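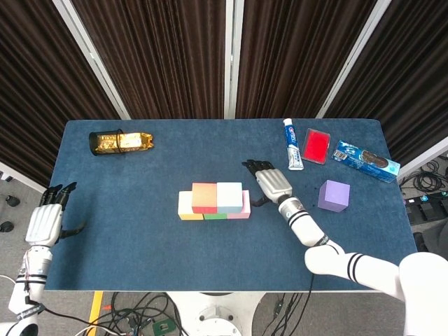 The Hometti project has finished its first stage, which covered the choice of tabletop surface and the layout of the activity table for the Dekow room. We tried bare tops first and then fabric-covered ones. Foam blocks slid too easily on the bare tops, and dropped items made more noise than we wanted. We have settled on the dark blue felt, with the five blocks stacked in two layers at the center of the table as the standard layout. The brown pleated curtains will stay up behind the table. They hide the storage shelves and keep the background plain.

Spending to the end of this period is $816 out of the $2,000 grant. Of that, $364 went to Letwood for felt and trim. The remaining $452 covered the curtains, the foam blocks and small household items. We have $1,184 left and do not expect to ask for more before the next report.

The five-block pyramid has three blocks in the bottom row and two on top, each upper block sitting over a gap between lower ones. We looked at a taller stack in July and dropped it. Five blocks can be set up quickly from memory, and the colors make it easy to say which one is meant. A printed layout sheet is still to be done. The draft now on file has the red and light blue blocks in the wrong row and should not be used.

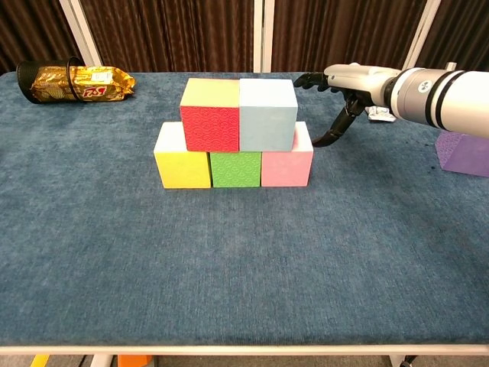

The second part of the work is the set of household items that share the table with the blocks. The plan calls for ordinary things in different shapes and wrappings, all of them easy to replace from a grocery store. Boxes and tubes have been simple to place. Foil packaging needs more thought, as it creases with handling and we have no rule yet for when to swap it out. We will write one before the next order.

Placement is also not final. The current proposal keeps the blocks in the middle and uses the back of the table for everything else.
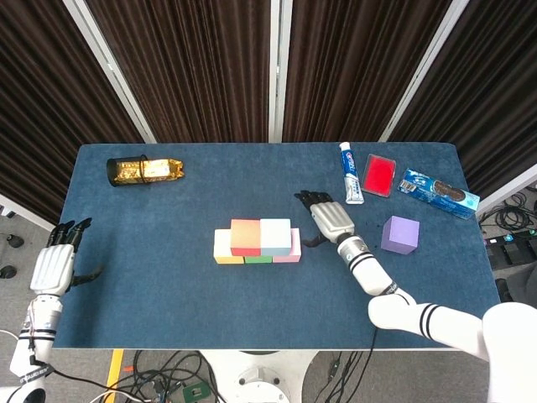

Five-block stack with toothpaste, a cookie box and other items toward the back of the table.

Work still open under stage 2:

Correct and print the layout sheet.
Decide how often foil packages and boxes are replaced.
Get a price from Letwood for a spare felt cover.
Send receipts to the Bhardwaj office with the spending table.

Report submitted 15 October 2018.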